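Everyone who comes to stay in Sornell gets told to walk the promenade. My neighbor Ashraf Ait Ali has been telling me since I moved here that I don't know what I'm missing, and the visitor leaflet gives it a full page with the word "unspoiled" on it twice. So on Saturday I walked it, the whole 3,451 yards if you believe the sign by the Gratska parking lot. I don't, much. It felt longer.
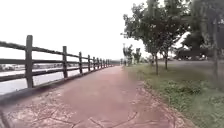 The promenade under a white sky, water on the left.

I'll give it this much: it's flat and there's plenty of room. The fence is handsome in a plain sort of way. But I had been promised views, and what I got was gray water and some low buildings a long way off on the other side. Ashraf says I should have gone at 7 in the morning. People who recommend walks always have a better time of day in mind.
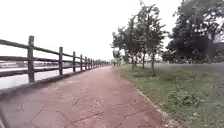
The town says the surface is due for work in June, which is what it said last June too. A man at the Ostrowski bakery told me the estimate was 1,000 dollars for patching, and I have trouble with that number. Thin cracks fork all over the paving, some of them running in from the fence side toward the middle, and you'd go through a lot of filler before you got to the end of them. Maybe he meant 1,000 for the first stretch.

It took me roughly 60 minutes with one stop to retie a boot. Would I go again? Probably, because the other option is the hill road to Hekance, and that has trucks on it. I haven't told Ashraf yet.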